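Fasance Donor Desk, Set-Up Guide
Section 5: Recording memorial gifts

By Fouzia Durrani
11th March

This section explains how to open a memorial fund in Fasance after the death of a founder, a member of the clergy or a long-time supporter. It is written for interfaith charities and congregations that already finished Section 4 (user accounts). You need the Manager role for all steps.

Before you start

Please have ready the full name of the deceased person in the spelling the family prefers, the contact of one family member, and the written permission of the family. Without the permission you can save the fund as a draft, but you cannot publish it.

Opening the fund

1. Go to Funds and choose New Memorial.
2. Type the name of the person. Titles such as Rabbi, Imam or Reverend go in the field Title and not in the name field.
3. Choose the tradition. The list changes the words of the thank-you letter. If the family does not want religious words, choose Neutral.
4. Enter the fund code. The office in Cikuvville uses 945 for its general memorial fund, so this code is reserved and the program will refuse it.
5. Set the closing date. You may leave it empty for a permanent fund.
6. Press Save Draft and ask a second Manager to read the page.
7. Attach the permission of the family as a PDF file.
8. Press Publish.

Note: After step 8 the name can be corrected only by the Sial help desk. Check the spelling twice.

Caution: Do not move old gifts into the new fund by hand. The receipts which were already sent will keep the old fund name, and the donor will have two different papers for the same gift. Use Funds > Transfer, and the program makes a corrected receipt.

Letters to the family

The family letter contains the names of the donors but never the amounts. Donors who marked Anonymous are left out completely. Letters wait in the tray Outgoing until you approve them. If your congregation does not send mail during a holy day, enter the date under Calendar > Quiet Days.
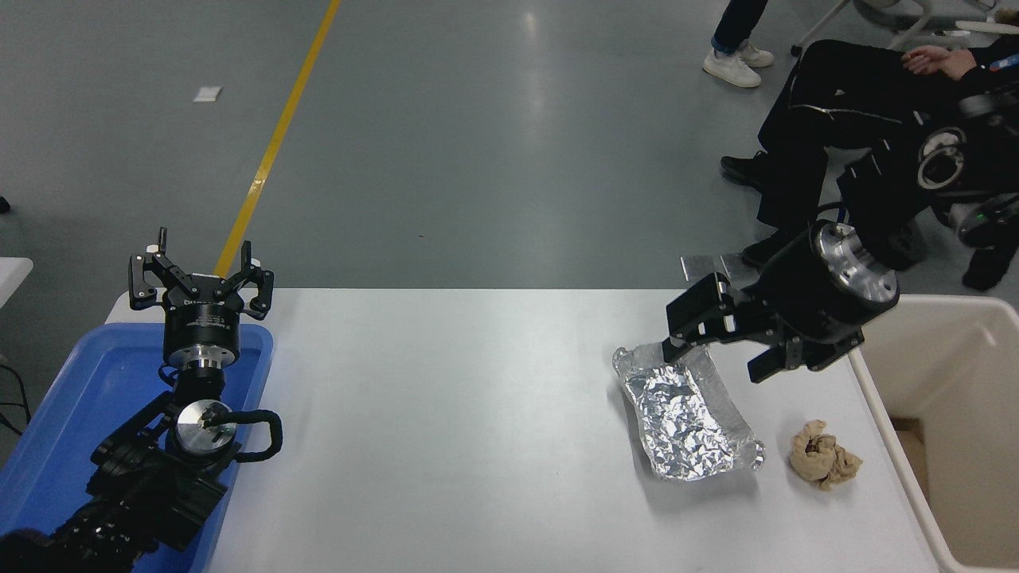 Black two-finger gripper and blue tray at the left end of the table.

Annual reminder

The reminder is off by default. To turn it on, open the fund, choose Anniversary and select the civil, Hebrew or Islamic calendar. For funds opened in December, check that the reminder does not fall together with your year-end appeal. Users of the older Kerkevness import must enter the date again, as the import does not carry it over.

Last updated: version 8 of this guide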